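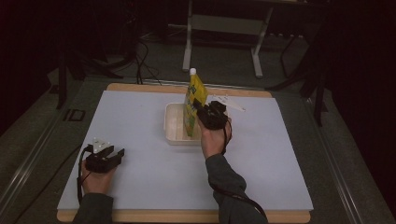 Grip on soft pouches keeps failing, which setting do I change first?

Posted by Rokeya Akanda

I'm in the second year of a robotics course and our group project is to teach a two-armed robot to pack small grocery items into trays. We record the movements ourselves with a pair of hand-held grippers, one in each hand, and train on the recordings afterwards. Boxes and tins are fine. The trouble is with soft things, and the worst is the yellow-green stand-up pouch with the white screw cap. I take hold of it by its right side with the right gripper, with the pouch standing in the small white tray, and keep the left gripper open near the front of the board until I need it. The tray has low walls, so the pouch leans. In the recordings it looks all right, but when the robot tries it, it closes too high or pushes the pouch over before it has a hold. We have 116 recordings of this one task, made by two of us. Our demonstration is in January and I don't want to record everything again if I can help it. Is it the number of recordings, the way I hold the thing, or something in the training? We use Trultik to line up the two gripper tracks and I have left everything in it as it was.

Keegan Lockyer

I helped with a school club that did something similar with packets of rice. I would look at the recordings before touching any settings. Put yours and your partner's side by side and see if you both go in from the same direction and close at the same height. Ours didn't. One pupil always took the packet by the middle and the other by the top corner, and the robot went for a point between the two, where there was nothing worth holding.

If you find the same thing, agree on one way and write it down. For a pouch I would go low, where it is full, and stay away from the part under the cap because it folds. Then record 30 new ones with the pouch leaning a different way each time and train on those alone as a test. That is an afternoon's work. If the small set does better than the big one you know the old recordings are the problem.

Also check how wide the jaws are when you start to move in. People tend to open them just enough, because they can see what they are doing. The robot is always a little out, so it needs more room than you do.

Tarık Tokgöz

Just get more data. 116 is not much. We had the same with Calura bottles and it went away in the end.

Sumaiya Selvanayagam

I agree with Keegan about the height, but there is one more thing to check in Trultik. If the opening of the jaws is saved a little later than the position, the robot will arrive and start lifting before it has closed. On a tin you hardly notice. A pouch goes straight over. Play one recording slowly and stop it where the jaws first touch the pouch, then compare that with the jaw value for the same moment. If they differ, there is a delay box on the import page. Change it, import again and retrain. You keep all your recordings that way.

Rokeya Akanda

Thank you. There was a delay, and my partner does close higher up than I do, so it was probably both. I have fixed the delay and the robot now knocks the pouch over less often, though it still closes too high. We are doing the 30 new ones on Tuesday.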